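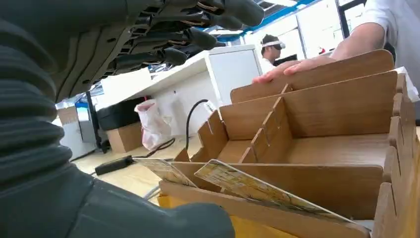
Okay, hi everybody. Start slow, let people sit down.

My talk is about box sizes. I know, thrilling! But I've run the packing room at Drevetel for a good while now, and the thing I get asked about most is still "which boxes should I be buying?"

So, where we started. We stocked 23 sizes of carton. Twenty-three! Every time a new product came in, somebody ordered a box for it, and then the product went away and the box stayed. Pause here, let people think about their own shelves.

In March I sat down with one month of orders, 2,271 of them, and wrote down which box each one went out in. Most of them used the same six sizes. A few sizes hadn't moved at all. One of them was a long flat thing we'd bought for a mirror we stopped selling.

Next bit: how we picked the ones to keep. I measured what people buy together, instead of measuring single products. A mug goes out alone sometimes, but a mug and a candle go out together constantly, and that pair needs its own box. We ended up with nine. (Somebody will ask why nine. It's what fits on the rack by the bench.)

Mention the Skematberg cartons with the extra score lines, the ones you can fold down to three different heights. I love these. They take a bit longer to make up and the new packers grumble, but they replaced four of our old sizes all by themselves. Bring the sample and fold it down in front of people. Practice first this time!
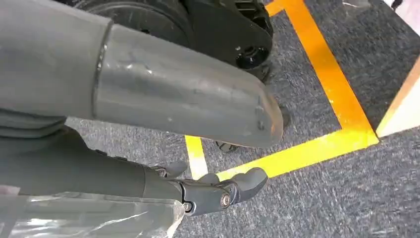

A tighter box means the product sits closer to the cardboard, and this is where we got caught out. Bare cardboard rubs. Over a long truck ride it rubs a lot, and smooth finishes are the worst for showing it. Look at that big gray cylinder on the screen, how it's matte and plain and you still spot the little light scratches and the smudges. Now picture a customer finding marks like those on something they just unwrapped. So anything with a smooth finish gets a layer of soft tissue or thin foam first, and then goes in the box. We use the Zinex foam pouches for the round stuff and plain tissue for everything else.

The Kofler test, quickly. We packed 416 boxes of their lamp bases the new way, smaller carton plus pouch, and 413 arrived with no complaint. Two of the others were crushed corners, one was a wrong address. Don't get dragged into the wrong address story.

Shelf labels. Big number, one color per size, same color on the screen at the bench. Tell them to put the size they use most at hip height, my back is so much happier.

Questions. If it's quiet, ask who has the most box sizes in the room. Leftover sample cartons are by the door, please take some, I don't want to carry them back to the car.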